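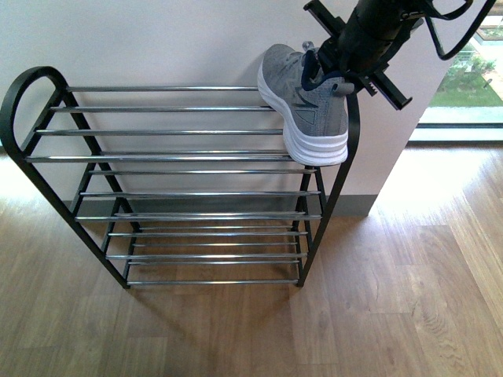 讣告由谁来提交?

直系亲属、遗嘱执行人或受家属委托的殡仪馆都可以提交。由朋友、同事或同乡会代为提交的,需要附上家属的书面同意,手写后拍照上传即可。我们收到稿件后会打电话向家属或殡仪馆核实,核实之前不会刊登。

可以在哪里刊登?

稿件可以登在《Meleck社区报》的纸质版,也可以只登在网站的纪念页。选择纸质版的,网站会同步刊出,不另外收费。Irnham和Lencho两个地区的读者收到的是同一份报纸,不需要分别提交。Meladon版由当地编辑部单独排版,如果希望在那边也登,请在表格最后一栏勾选。

讣告要写多长?

没有下限。只写姓名、去世日期和告别仪式的时间地点也可以,我们称为简讯。完整的讣告最多3,000字,超出的部分需要家属自己删减,编辑不代为取舍。纸质版按占用版面计费,提交以后会先收到排版样稿和报价,确认后再付款。

讣告里一般写些什么?

常见的内容有逝者的中英文姓名、年龄、籍贯、移居经过、职业、参加的教会或社团、爱好,以及在世和先逝的亲属。顺序不作统一要求。许多家庭先写生平,再列亲属,最后写仪式安排。如果逝者有常用的小名或外号,可以放在姓名后面的括号里,老朋友看到会比较容易认出来。

亲属名单怎么排?

通常先写配偶,再写子女及其配偶,然后是孙辈、兄弟姐妹。先逝的亲属可以单列一句。前配偶、继子女、没有登记的伴侣写不写,由提交人决定。我们遇到过家人之间意见不一致的情况,这时稿件会暂缓,等家属商量好再登。报社不判断谁应该列入名单。

“享年”和“终年”用哪一个?

两个都可以。习惯上,年岁较高的用“享年”,较为中性的写法是“终年”。虚岁和周岁请自己统一,最好在表格里注明用的是哪一种,否则校对时看到出生日期与年龄不符,我们会打电话来问。英文版一律使用周岁。

可以写去世的原因吗?

可以写,也可以不写。多数讣告只用“因病”或“在家中安详离世”。涉及事故、案件或医疗纠纷的,请不要在讣告里指明责任方,这类文字会被退回修改。

中英文两个版本要分别写吗?

表格里有两个输入框,可以只填一个。如果两种文字都填,请先核对人名的拼写,尤其是按粤语、闽南语或者旧式拼音登记的名字。我们不提供翻译,但可以把中文稿里的繁体转成简体,或者反过来。

什么时候截稿?

纸质版在出报前一天下午6点截稿。网站纪念页随到随登,核实完成后当天上线。节假日前后核实电话可能打不通,请留两个联系号码。

告别仪式时间还没有定,能先登吗?

能。正文里写“仪式安排另行通知”,定下来以后再登一则简讯。第二则简讯只要在首次刊登后14天之内提交,纸质版不再收费。网站上的那一篇可以直接补充,不用重新提交。

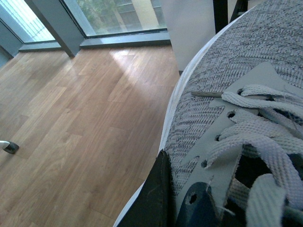
有读者来信说,她父亲的讣告刊出以后才发现少写了一位姑姑,问网站上的文字还能不能改,印出来的报纸又怎么办。

网站上的文字随时可以更正,请用提交时的邮箱来信,写明原文和改后的文字,一般当天处理。纸质版如果是我们排错,下一期免费重登全文;如果是来稿有误,可以免费登一则更正,重登全文则按原价收费。漏写亲属属于后一种情况。

不收鲜花、改为捐款,应该怎么写?

写明接受捐款的机构全称和捐款方式就可以,例如“家属恳辞花圈,如蒙捐助,请转赠某某机构”。机构名称请写官方全称,简称容易让人找错。我们不代收捐款,也不刊登个人银行账号。帛金如何处理,各家习惯不同,需要说明的话写一句就够了。

仪式地点要写到多详细?

请写殡仪馆或教堂的名称、完整街道地址,以及瞻仰遗容、仪式和下葬各自开始的时间。不对外开放的部分请注明“仅限家属”。家庭住址请不要写进讣告,包括设在家里的灵堂,可以改写成“请与家属联系”。

照片有什么要求?

一张近照或者逝者生前喜欢的照片,正面、清楚即可。老照片可以平放在窗边翻拍,避开反光。纸质版是黑白印刷,深色衣服配深色背景时人像会不清楚。合照需要裁剪的,请说明哪一位是逝者。照片原件不要邮寄过来。

纪念页保留多久?

长期保留,不收年费。目前网站上可以检索到的讣告有2,267篇,其中较早的一部分是从旧报纸扫描录入的,个别字可能有误。如果看到自己亲人的讣告里有错字,请告诉我们篇名和所在的段落。

读者留言会先审核吗?

会。留言在人工看过以后才显示,广告、争执和涉及遗产的内容不予登出。家属可以要求关闭留言,也可以要求删除某一条,不需要说明理由。

多年前去世的亲人,可以补登吗?

可以,放在“追思”一栏,写法和讣告相同,多加一句周年或者忌辰的说明。清明和七月前后来稿较多,希望在那时见报的,请提早提交。追思文字的核实方式和讣告一样,只是找不到殡仪馆记录时,可以用墓碑照片或者当年的死亡证明代替。

想撤下已经刊登的讣告怎么办?

由当初的提交人来信申请,网站会在核对身份之后撤下。提交人已经去世或联系不上的,由一位直系亲属提出,并附关系证明。已经付印的报纸无法收回,图书馆里的存档也不在我们的处理范围内。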